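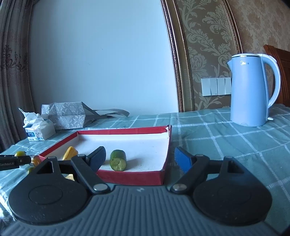

A two-finger gripper open over a tray with a piece of cucumber. The blue finger pads are the part replaced most often.

Grustura has moved its hand-held grippers to a fixed service schedule, the company said in May. Finger pads will now be changed after 1,000 grasps, and the link pivots checked for play after 4,000.

Until now, operators swapped pads when they looked worn. "Two people would look at the same pad and disagree," said Trinidad Cáceres, who runs the service bench.

Pads for the grippers come from Clumov. Arnulfo Quispe, a technician, said a pad change takes a few minutes, plus a test run on soft items such as cut vegetables. Dust is brushed off the housings at the same time.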